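How do I get a musty smell out of old wooden drawers and boxes?

Aoi Kudo
24/12/2023
6 comments | 2 shares

My aunt in Somley moved to a smaller apartment and I ended up with a dresser, a sewing table and a bunch of wooden boxes that had been in her basement for years. They're nice pieces and I want to keep them all, but the smell! It's that closed-up, old-suitcase smell, and everything I put in the drawers picks it up by the next morning. I put a stack of dish towels in the dresser and had to wash every one of them again.

So far I've wiped the insides with a damp cloth and left the drawers out in the hall for a weekend. I also tried one of those hanging lavender bags, and now it smells like lavender AND basement. The outsides are fine, they've all got a finish on them. It's the insides that are bare wood, and I think that's where it's coming from.

Is there something I can do that won't wreck the wood? I don't want to paint anything. I'd also like to be able to keep sweaters in there at some point without smelling like a cellar at work.

Hellov_mom

Baking soda. Put a bowl in each drawer and close it. Works on fridges so should work on this. Dryer sheets too if you like those.

Kazuhiro Iwasaki

I've been through this with a desk and later with my father's tool chest, so I'll tell you what I did, in the order I'd do it now.

First get everything dry, and I mean properly dry. Wiping with a wet cloth and then pushing the drawers back in can make things worse. Pull the drawers all the way out, stand them on end somewhere warm with a fan going, and leave them for up to 8 days. Don't put them in strong sun, I had a drawer bottom split on me that way. While they're out, vacuum the inside of the dresser itself, including the back and the runners. People do the drawers and forget the carcass, then the drawers go back in and they're right where they started. Check for old lining paper too. If there's any in there, peel it out and throw it away, glue and all, because paper holds that smell like you wouldn't believe.

Then white vinegar and water, half and half, on a cloth that you've wrung out until it hardly feels wet. Insides only. Keep it off the outside finish, especially anything shiny. Fan again afterward, overnight at least. Your house will smell like pickles for a while, but it goes.

If it's still there after that, sand the bare wood lightly. Fine paper, along the grain, just enough to take off the gray surface. Wear a mask - old basement dust isn't something you want to breathe in.

The last step is the one that fixed the desk for good, and that's sealing it. Clear shellac, thin coats, 2 of them, on the bare wood inside the drawers. Don't use oil. I used linseed oil on the tool chest and for months it smelled like a different kind of old. Shellac dries fast and once it's cured I can't smell a thing. Leave the sliding edges alone and rub a candle stub on those instead.

Small boxes are the same job with less elbow room. I wrap the cloth around a ruler to get in the corners.
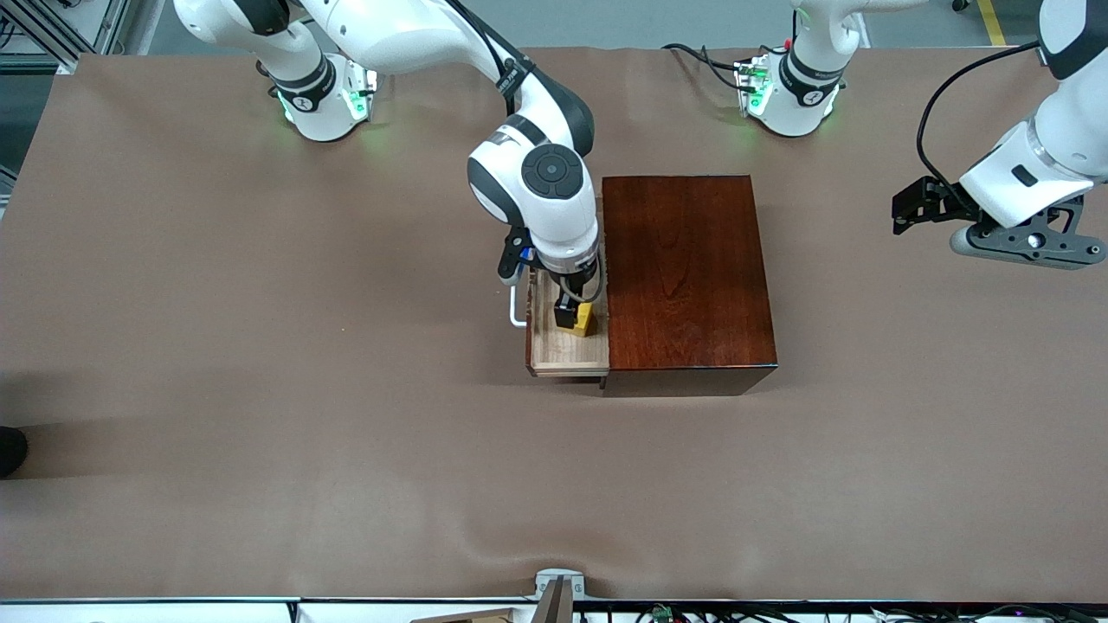 Aoi Kudo: thank you, I never would have thought about the inside of the dresser itself. There IS lining paper, by the way, some floral stuff with a Wonness department store stamp on the back. I hate to lose it, but I guess that's my answer. Does the shellac change the color much? A couple of the boxes have really pale insides and I'd like them to stay that way.

Kazuhiro Iwasaki: get the palest one the store has, it's usually sold as super blonde or clear. The amber kind will turn it orange. Try it on the underside of a drawer first. And you could cut out one piece of the paper and frame it, just let it air out before you put it behind glass.

pbj_in_march

Have to disagree a little about sealing everything. If you seal it while there's still damp in the wood, you could be stuck with it. I'd wait a couple of months and see. My neighbor gave me a pine chest that stank, I put activated charcoal in it (the aquarium kind, in an old sock) and swapped it out every few weeks. By March it was fine and I never opened a can of anything. It's slow though, and if you need the drawers now it's probably not for you.

Also cedar blocks only cover it up, save your money.

Comments

Ikeda: Charcoal worked for me too but not in the dresser, only in the little boxes.

lou_b: kitty litter, the unscented clay one. Same idea and cheaper

Hellov_mom: I still say baking soda

Ikeda: Kazuhiro, did you shellac the drawer bottoms as well or only the sides? Mine are some kind of thin board and I'm worried they'll warp.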